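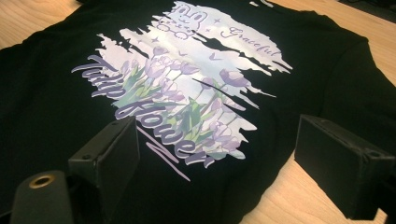 Garment state estimation is the part of a robot's software that tries to work out how a piece of clothing is lying: which way up it is, where the sleeves and hems are, and how much of it is folded under itself. It sits between the camera and the planner. A rigid object can be described by a position and a rotation. A shirt can't, and most of the trouble in the field follows from that.

The term is used loosely. Some authors mean a full mesh of the cloth, hidden layers included. Others mean a handful of labelled points such as collar, cuffs and hem corners. Published results for the two are often quoted side by side, although they measure different things.

Background

Early systems avoided the question. The robot picked the garment up, let it hang, and matched the outline against a stored set of shapes. This was slow but fairly dependable, as a hanging shirt has fewer ways to look odd than a heap. Later work moved to garments on a table, where the planner could fold without lifting first, and to cameras mounted at the wrist. The wrist view has the advantage of getting closer as the hand does. It has the drawback of losing the rest of the garment at exactly the same rate. 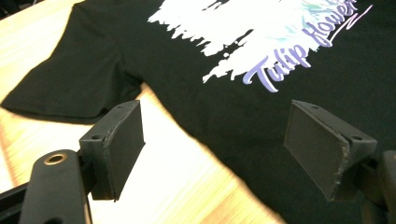 Keypoint methods are the most common. A network is trained to mark the sleeve ends, underarms, shoulders and hem, and the planner picks grasp points from those marks. They do well on a shirt spread flat with its edges against a contrasting table. They do much less well when an underarm is tucked away, and many will still report a point there with high confidence. Whether a confidence score of this kind means anything outside the training set is disputed.

Jurkier, a keypoint package with a small following, was released with a test set of 408 garments. Narendra Goel re-ran it and found that most of the test shirts were plain, and that the few patterned ones accounted for a large share of the failures. The authors replied that plain shirts are common in practice. This is true of some wardrobes.

Mesh methods fit a simulated cloth to what the camera sees. Illetari, the best known, keeps 8 candidate meshes alive and drops the worst as new frames arrive. The results look convincing on screen, where a smooth surface is drawn over the parts the camera never saw. Those parts are guesses supplied by the simulator, and the display doesn't mark them as such.

A third group skips the explicit state altogether and maps pictures straight to hand movements, using recordings made with hand-held grippers. Supporters say the state is learned inside the network. Critics, among them Ashok Sandhu, answer that a state which can't be read out can't be checked either, and that a failed fold then leaves nothing to debug but the recordings.

The printed shirt problem

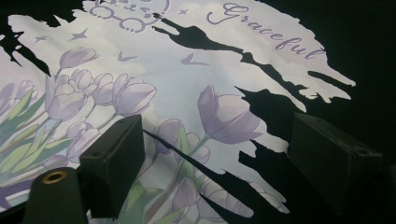 Printed graphics are a recurring source of error. Contour detectors look for sharp changes in brightness, and a strong print has far more of these than the cloth around it. A pastel print on black fabric with a ragged, brushstroke outline is a hard case: the jagged black streaks running in among the clouds and tulips give a contour detector dozens of candidate edges, none of which is the edge of the garment. At close range the true hem may be out of view altogether, and the software has no correct answer left to choose. Black fingers over black fabric add to the difficulty, as masking the gripper out by colour will take a good deal of the shirt with it.

Drulik, a filtering stage placed ahead of the estimator, tries to separate print from cloth by tracking how the two move. Print and cloth move together, so the reasoning here is not easy to follow. The documentation says it works from shading. Sandhu's tests showed a gain on 2 of the 4 shirts he tried, too few to settle anything.

Evaluation

There is no agreed benchmark. Garg, a scoring tool, compares predicted and hand-labelled points, but the labels themselves vary from one person to the next, especially at the shoulder, where there is no sharp corner to click on. Some groups report only whether the final fold was accepted, which mixes up perception, planning and luck. Demonstration videos are usually selected, and the rate of selection is seldom given.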